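Wood polish, white rings and other table advice I no longer believe

Most of what gets passed around on the care of wooden tables was written by people selling something in a spray can, and then copied by people who had never tried it. I have tried a good deal of it, mostly on my own furniture and sometimes to my regret. What follows is what I'd keep, what I'd throw out, and a few things I still can't make up my mind on.

Find out what the finish is first

Almost every tip you read skips this. Advice that is fine on a modern sprayed finish can wreck shellac in a minute, and advice for bare oiled wood does nothing at all on top of varnish except make it sticky.

Pick a spot underneath, or on the inside of a leg. Put one drop of rubbing alcohol on a cotton swab and hold it there. If the finish goes soft or tacky, it's probably shellac. If nothing happens, try a drop of lacquer thinner, with the window open. Lacquer will soften. Varnish may wrinkle or do nothing much. If plain water soaks in and darkens the wood, you have oil, wax, or nothing.

The test isn't foolproof. Plenty of old tables have three finishes on them, one over the other, and the underside may never have been given the same coat as the top. But it beats guessing, and it beats asking the store.

"Feeding" the wood

Wood isn't hungry. The tree has been dead for years. Lemon oil, orange oil and the rest sit on top of a sealed finish, look nice until supper, and collect dust by the weekend. If the table has a film finish, the oil never reaches the wood at all.

On bare or oiled wood it's a different story, and a thin coat of a proper drying oil once or twice a year does some good. Wipe it on, wait, wipe off everything that will come off. The can always says to leave it for 15 minutes or so and the can is usually too stingy. Lay the oily rags out flat outdoors to dry before you throw them away. They can heat up and catch fire on their own, and that is one warning I have no doubts about at all.

Mayonnaise, toothpaste and ashes

These are the big three for white rings. A white ring is moisture caught in the finish, so anything that drives the moisture out has a chance.

Mayonnaise is just oil with a smell. Leave it overnight and the ring may well be fainter in the morning, but so might it be if you'd left it alone. I had two rings on the same tabletop, put mayonnaise on one and nothing on the other, and by the end of the week I couldn't have told you which was which.

Toothpaste is an abrasive. It will take the ring off by taking the finish off, and then you have a dull patch where you had a white one. Cigarette ashes do the same, more slowly, and where are you getting them?

What I use is a hair dryer on low, kept moving, 8 inches or so off the surface. Stop as soon as the wood feels more than warm. If that fails, I go to a cloth barely dampened with alcohol and passed over the ring very lightly – and never on shellac, for the reason given above.
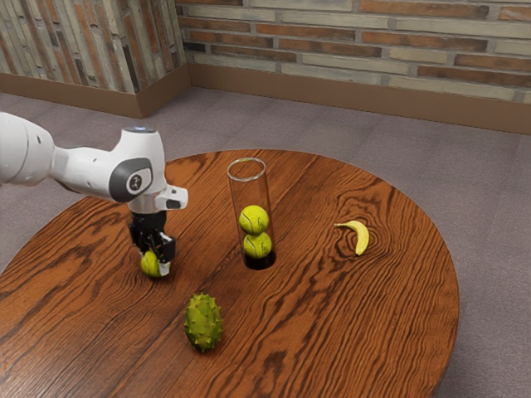
Arkari, in the comments under an earlier version of this page, says I'm too hard on mayonnaise, that it cleared a ring on a dining table after the hair dryer had failed twice, and that the trick is to leave it on for a full day under plastic wrap. Maybe so. I'd want to know how long the ring had been there and what the finish was, and I'd still like to see somebody try it with plain vegetable oil next to it.

Black rings are another matter. Those have gone through the finish into the wood, and no item from the refrigerator will bring them back. You need oxalic acid on bare wood, which means stripping the top, which means gloves, goggles and a free weekend. Or a tablecloth.

Walnuts on scratches

Rubbing a walnut into a scratch does work, a little, for a while. It darkens the scratch so you don't see it from across the room. So does a brown crayon, and so does a felt-tip marker from the hardware store, which lasts longer. Go one shade lighter than you think you need. A scratch that's too dark draws the eye more than a pale one ever did.

I would leave fine scratches alone altogether on any wood with a strong grain. Look at the table from where you sit, in the light you sit in. If you have to bend down to find the damage, you're looking for work.

Spray polish

Most of the shine is silicone or light oil. It does no great harm from one month to the next, but it builds up, and the day you want to refinish the table the new coat will crawl away from it in little craters. Anyone who has tried to varnish over years of silicone will tell you the same, at length.

A damp cloth followed by a dry one handles nearly everything. For greasy fingerprints, add a drop of dish soap to the water. Wring the cloth until you think it's dry and then wring it again. Work along the grain, more from habit than from any proof I've seen that it matters on a sealed top.

Paste wax is worth the bother if you like doing it. Use less than looks right. If the surface smears when you draw a finger across it, there's too much on, and the fix is more rubbing and not more wax.

Coasters, felt and the sun

Cork coasters beat stone ones, which scratch when they get a bit of grit underneath. Felt pads under lamps and bowls are fine until the glue lets go, so turn things over every few months and check. Some rubber and vinyl feet will react with a finish and leave marks that don't come out. I don't trust any of them, clear ones included.

Sunlight does more to a table than any glass of water. Cherry goes darker, walnut goes lighter, and a vase left in one place all summer will leave its shape behind. Move things around. On a round table, turn the whole table a little when you sweep under it.

As for the window films that promise to stop fading, I put one up in November and can't report any difference yet, good or bad. The room is slightly gloomier. Ask me again when the sun's been on it for a summer.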